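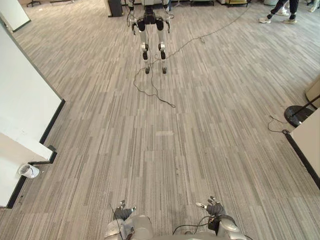 Go along the streaks first and across them second, according to the shop that rented us our last carpet machine, and never in circles. I have now heard the opposite from two other places, so I'm bringing it here!

Cleaning a big room with streaky carpet – which direction, and how much water?
Posted 2022-04-23 by sellville_upstairs

We took over a large open room in the Prevevley building in Sellville and I love the floor in it. It's that striped carpet with short streaks of grey, beige and charcoal, all running the length of the room, and it hides crumbs like you wouldn't believe. Great for looks, not so great for knowing when it's dirty. I cleaned one test patch by the door with a sponge and the beige came up so much lighter that I got excited and want to do the whole thing.

The room is 61 feet long. I can rent a Hutar extractor for the weekend. Do I go with the stripes or across? Will I see lines where the passes overlap? And can people walk on it the next morning? I've only ever done a bedroom and a set of stairs, so talk to me like a beginner.

3 answers

loopandpile
With the streaks on your wet passes. Any overlap line then runs the same way as the pattern and your eye won't pick it up. Where it's really dull, do a second pass across, then finish with the streaks again.

Vacuum before any of that, slowly, both directions. I'd put half your time into the vacuuming, and it's the part people rush. Dry grit plus water is mud.

On water: one wet pass, then two or three dry passes with only the suction on. Keep going until the clear part of the wand stops showing droplets. Work in strips 4 feet wide, start at the end farthest from the door and back your way out. Windows open or fans on overnight. Next morning is fine in socks, I'd give it until afternoon for shoes and chairs.

And you're in for a treat, these multicolor carpets look fantastic when they're clean. The charcoal gets its depth back and the beige stops looking like cardboard!

maurya174
just rent it and go, I did mine in 20 minutes. came out great

greytweedfan
Agree with the first answer nearly all the way. My addition is to go easy on the detergent, half what the bottle tells you. Leftover soap is sticky and grabs dirt, and by September you'll have a darker path from the door to wherever people like to stand. If your sponge patch feels stiff or tacky when you rub it, rinse that bit with plain water before you do the rest.

Also check how it's glued down. Ours was Maurya carpet over concrete and we soaked it, and one edge lifted – easy enough to stick back, but I'd have loved to skip that Sunday. Try a corner first and leave it a full day. Then please come back and tell us how it looks, I'm a sucker for a clean floor.

Comment from sellville_upstairs
Patch does feel a bit tacky! Rinsing it tonight and trying the far corner next. Thanks, all of you.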